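From: Naledi Nkosi
To: ward-organizers
Date: April 24, 2022
Subject: Re: Who is backing whom for county chair

Kagiso Mofokeng wrote:
> Now that Refilwe Mokoena is out of the race, does anyone know
> where her people are going? She had 562 signatures on her
> nominating papers and I can't believe they will all drift over
> to Si-eun Ji just because Refilwe said something nice on the
> phone. Also, do we still need a second ballot under the new
> rules, or did that go away? I have precinct captains asking and
> I would rather not guess.

Hi Kagiso, and hello to everyone else who has been reading along quietly (I know there are a lot of you, I get your private notes!),

I talked to Refilwe for the better part of an hour last night, so let me pass on what I can. She is endorsing Si-eun, and she means it. The letter goes out to her own supporters first and then to this list. I know the two of them had some hard words over the Brindard annexation vote, and I was in the room for a few of those, but that was two years back and they have been out knocking on doors together in the Sanirness precincts this spring. Refilwe told me she still disagrees with Si-eun about how we spend the mail budget and she intends to keep saying so. Good for her, I say.

As for where her people go, I would be careful about treating those 562 names as a block. Plenty of folks sign for more than one candidate, and I did it myself (I signed for Refilwe and for Nattawut Klinhom, and I would do it again tomorrow). My guess is that the Shabalala side of the county leans toward Nattawut, who has put in more evenings out there than anybody, and the neighborhoods closer in lean toward Si-eun. But I have been wrong about this county plenty of times, as those of you who remember my predictions in October will be happy to tell me. 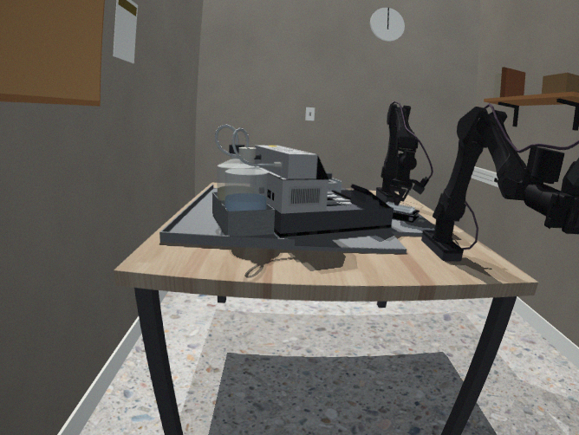

Tray, holder and bottles on the table.

On the second ballot, yes, we still have one. If no candidate gets more than half of the votes cast in the first round, the top two go again the same afternoon. What changed is the proxy rule. You can carry one proxy now instead of two, and it has to be signed and dated by the member. Please, please tell your captains this, Kagiso, and tell them twice. We lost a good half hour at the last meeting arguing over a proxy written on the back of a church bulletin, and I would dearly love to get home in time for supper this year.

We have around 2,000 members on the rolls and need 400 present or by proxy to do business. I think we will clear that easily with a real contest on, but rides are always a help. If you have an empty seat coming in on the Kurkico road, write to me off the list and I will match you up with someone.

One more thing and then I will let you all go. Both campaigns have agreed to a joint forum before the vote, with questions from the floor. Send me yours ahead of time if you are shy about the microphone and I will read it out with no name attached. I haven't made up my own mind yet, by the way, so there is no use trying to work it out from my emails!

Warmly,
Naledi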